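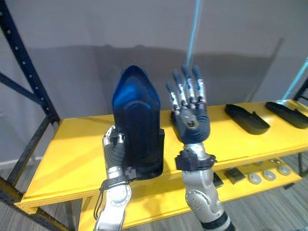
Most failures in two-handed manipulation are failures of bookkeeping. One arm has hold of the part, the other is waiting for it, and somewhere in the software a variable says who is responsible for what. When the variable and the hands disagree, the part ends up on the floor.

Grisska, the task-level control package developed at Skivik, is an attempt to keep that variable honest. It sits between a learned policy, which proposes hand and arm motions at 10 Hz, and the joint controllers, which run far faster and know nothing about the job. Its main data structure is a table of contacts. Every object the perception module is tracking has a row, and every row names the surface or hand carrying it, with a confidence attached.

The test task is shelf work with footwear parts. Soles lie on a yellow board and an upper has to be picked up, turned and passed between hands. The parts were chosen because they are awkward. A matt black sole returns very little to a depth sensor. A glossy dark blue surface has the opposite fault: the highlight moves when the object does, and an early version of the tracker followed the highlight.

The present tracker, Imrie, gets round this by fitting a coarse shape model to the outline and ignoring surface brightness altogether. It gives up some precision. Rotation about the long axis is poorly constrained when the outline is nearly symmetrical, and Imrie reports this as a wide error band. Grisska reads the band and will not permit a handover until it narrows. In practice the holding arm makes a small wrist turn, the outline changes, and the estimate settles.

Occlusion is the harder problem. From a head-mounted camera, a hand gripping a part hides a good share of it, and the forearm hides whatever is on the shelf behind. The first release deleted objects that went unseen for 32 consecutive updates. This kept the table tidy and caused the planner to route elbows through things it had forgotten. Hidden objects now keep their last known pose, with uncertainty that grows at a fixed rate, and the planner treats the enlarged volume as solid. Arms take longer routes as a result. The developers consider that an acceptable price.

The idle hand has its own rules. While one hand holds, the other is sent to an open pose beside the object, fingers extended, from which most grasps can be reached without crossing the holding arm. The pose is recomputed as the object moves, subject to a dead band that stops the hand from twitching after every small correction.

Planning itself is conventional. Trudau, the motion planner, samples paths for both arms together and discards any that bring the links too close to each other or to the shelf frame. If no path is found within 2 seconds, Grisska holds position and asks the policy for another proposal.

The regression suite stands at 1,971 recorded episodes, replayed against each build overnight. Replay catches errors in the contact table well and errors in grasp force badly, as the recorded object cannot slip in a new way. A slip model based on motor current is on the list for September. Until then, force limits are set by hand for each part and kept in a plain text file, which is also where most of the merge conflicts occur.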